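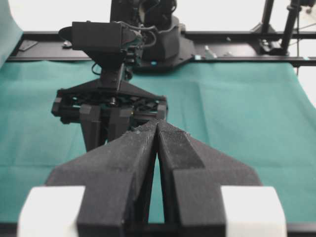
Wrist view, fingers closed, second arm opposite.

Filed under: Reviews > Grippers & End Effectors

The Tindumel finger set lost its grip calibration after 669 cycles. The arm reported "closed" with a 10 mm gap, dropped parts and raised no fault. Mirico support had us re-zero it, and the drift came back in June. 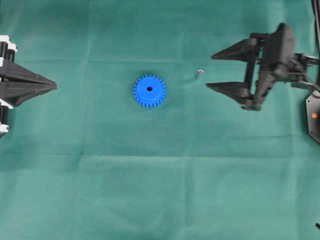

Blue gear and small screw between the two grippers.

Gears are fine after a re-zero. Small screws still slip. I'd wait for new firmware. 2 stars.

We use cookies to improve your visit. Accept | Settings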